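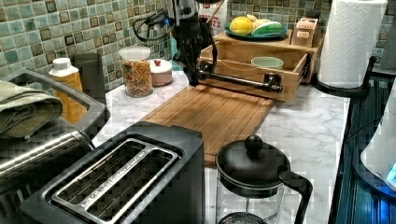
Eugeniusz thinks the drawer should be for bread and nothing else, and that the counter will stay clear once the loaf has a home. I doubt it. We said the same in August when the Hedutitz shelf went up, and the counter filled again.

Breakfast corner, 7:40. Toaster and French press stay out, agreed. Cutting board: he wants it upright against the tile, I want it flat, where people will use it. The bowl in the drawer is a habit, I suspect, and will outlive any label.

Drestura quoted 85 for dividers. Not convinced. A drawer that holds one bowl doesn't need dividing.

To do: measure drawer depth with it fully open. Ask Jordan about the runner.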